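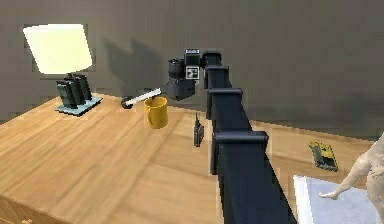 Print | E-mail

May, by Irora

Since two evenings I am looking after the simulated arm in our Wendau room again, and I want to write down the steps before I forget them.

The trouble was in the wrist. After the update of Osano, the controller we use, the tool point was wrong by 3 millimeters, always to the same side. For grasping a mug this is maybe acceptable. For a pen it is too much.

First I set all joints to zero and loaded the calibration again. It did not help. Then I compared the marker on the side of the wrist with the value in the settings file, and I found an old offset on line 794. Somebody (I am afraid it was me) had typed it by hand last winter. I deleted it and started the full check, which takes 3,730 steps.

I also made the joint damping higher in the lowest joint. With 2,000 steps per second the arm was shaking a little when it stopped, and I did not like this. Now I save one copy of the settings before every update, with the month in the file name.

The room camera needed the same care. Its angle is stored in a separate file, so I loaded the view of the sleeping corner and corrected the tilt there.

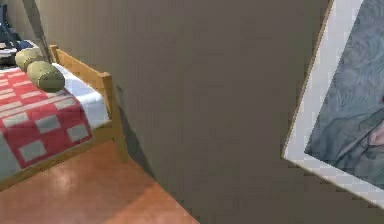 The bed corner in the Wendau room, with the checkered blanket and the green bolsters.

Next I will look at the gripper force. The notes from Nanayakkara give a lower limit than mine, and I have to read them again slowly.

Last updated in May, 11:40 p.m.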